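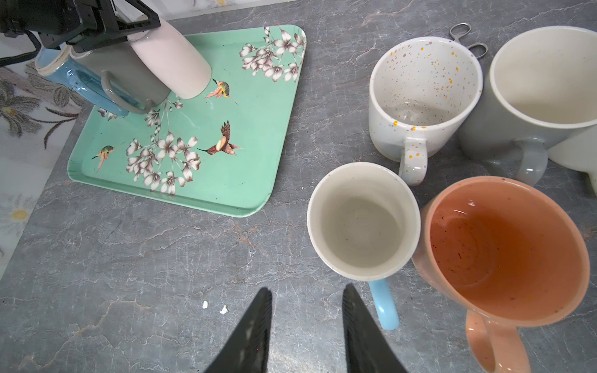

Drultham opens collection of two-arm kitchen examples

14 November 2025

Drultham has started gathering examples of everyday kitchen handling for Trulness, its learning system for robots with two arms. The first part of the work covers mugs and a serving tray: picking mugs up, setting them on the tray and taking them off again.

Each example is a complete run of one task, recorded from a fixed camera and from small cameras at the grippers, together with the positions of the arm joints. Drultham plans to record 1000 runs by the end of January. Runs in which a mug is dropped or tips over are kept and labeled as such.

"Mugs look simple, but the handle can point anywhere and the arms have to agree on who goes first," said Tala Darwish, who leads data collection at Drultham. "We want that variety in the set from the start."

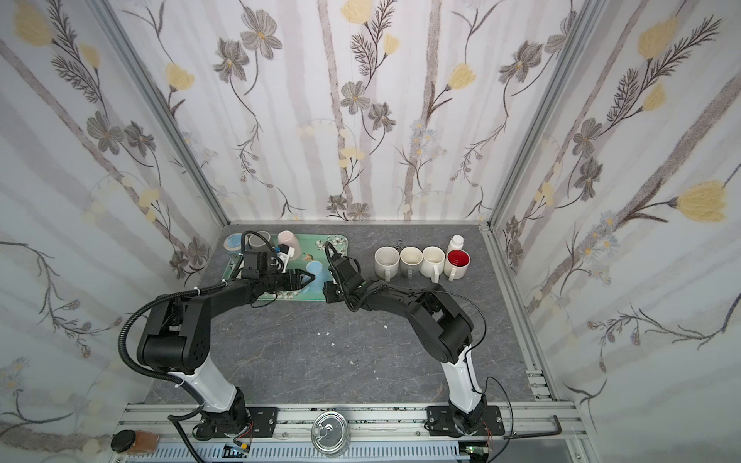

Operators change the layout between runs, moving the mugs and the tray to new spots on the counter. A session lasts 60 minutes and is followed by a check of the recordings. Files with missing camera views are removed before training.

The collection plan was drawn up with Buschmann, which will also review the labels. Malte Böttcher, project manager at Buschmann, said the review will cover every run in the first batch and a sample of the later ones.

Bowls and cutlery are next on the task list. Drultham will publish a description of the recording format once the mug runs are complete.

Press contact: Assunta Guerra, Drultham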